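Open cube shelving in a kitchen – anyone else done it?
Home > Kitchens & Storage > Show us your shelves

divdale_dee
19 April 2022
Right, so we finally got rid of the wall cupboards and put white cube shelving in instead, and I'm still deciding whether I've been very clever or very daft.

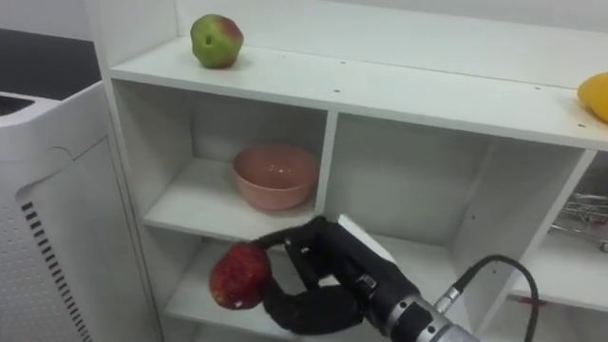 The thinking was that everything we reach for ten times a day should be out where we can see it. Fruit mainly, plus the bowls and the whisks and all that wiry stuff that used to jam the drawer shut. The unit is a Stollard, the plain white one, and it came to 144 quid with the extra shelves. My other half wanted the Clundov in oak but that was miles over budget once you added the fixings.

So far I love having the fruit out. We eat loads more of it! What I can't settle on is where it should go. Apples loose on the top, or apples down in the cubbies, or everything in a bowl like a normal person? I keep moving them about. Opinions please.

tazi_s
Bowl. Always a bowl. You've got that nice pink one sitting in a cubby doing nothing, put the apples in it and you're done. Loose apples roll, and they bruise when they land.

kettleandcrumbs
Ooh no, I disagree with tazi_s. A deep bowl is where apples go to die in our house – the one at the bottom is always brown by the time anyone gets to it. I have ours in a single row on a shelf and turn them over when I'm wiping down. Looks lovely too, green ones and red ones together.

tazi_s
How many apples are you people buying? Ours are gone in two days.

kettleandcrumbs
A big bag from the market, and there are only two of us, so they hang about a bit :)

Toàn Cao
I'd keep the yellow fruit off the top as well if that spot gets any sun. I had a mango go from rock hard to mush up on a shelf while I was away for the weekend. Lower down is cooler in our kitchen anyway.

Also, are you going to do anything about the peg holes? I can see three along the front edge of the top. They'd drive me up the wall. You can get little white caps, mine were from Dewulf and they came in a bag of far too many.

divdale_dee
Toàn, I hadn't even noticed the holes until you said and now I can't see anything else, thanks a lot. Caps ordered.

tazi_s, I did try the bowl. It's my porridge mixing bowl though, so every morning I was tipping the fruit out on the worktop and putting it all back again. Drove me mad.

tazi_s
Buy a second bowl?

divdale_dee
We have 11 bowls. I'm not allowed a second bowl.

mossbank
Sorry to be the miserable one but I took my open shelves down in January. The dust! Anything near the hob gets that sticky film, and whisks are the absolute worst for it, you have to get in between every single wire. I'd put those in a drawer or hang them up on a hook, and leave the cubbies for things with smooth sides.

kettleandcrumbs
Hooks are a good shout. Seven along a rail would do most kitchens and you'd get that whole right-hand cubby back.

mossbank
And don't leave the middle one empty or it'll fill up with post and batteries. Ask me how I know.

divdale_dee
It's already had a phone charger in it twice. OK, so the plan is: hooks for the wire stuff, apples on the lower shelf where it's cooler, yellow fruit down there with them, and the pink bowl stays put for porridge. Might try a row of green ones up on top just for looks, sorry tazi_s.

tazi_s
They'll roll.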